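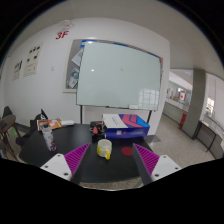 Volunteering and Canvassing

Who is behind Rurnetti?
Rurnetti is a free tool for local election campaigns. It keeps the lists of streets, calls and visits in one place. We started it in Ultthorpe for a city council race.

Do I need to be a member of a party?
No. Each campaign decides who can join its team. Please ask the campaign office before you sign up.

How many doors will I get for one shift?
A normal list has 40 addresses. Two people walk together, and a shift takes 3 hours with a short break.

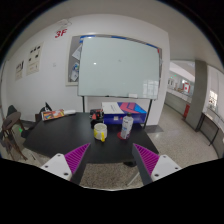
Mug on the table

Can I use my own phone?
Yes. The app works on most phones, also without a connection. Your notes are sent when you are online again.

What happens with the voter data?
Your list disappears from the phone 2 days after the shift. The campaign keeps the answers until the end of September, and then we delete them from our server. We do not sell or share them.

Can we import contacts from Dixit or Olance?
Yes, as a CSV file with up to 2000 rows. Larger files must be divided first.

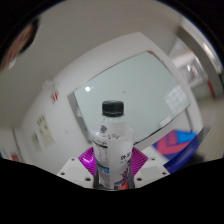 Lertchai Thongdee writes that his team lost the apartment numbers during the import, and he asks if they must start again. You do not have to. Open the list, choose "Match columns" and put the apartment number in the field "Unit." The notes you already made will stay.

Last updated: 19 January 2026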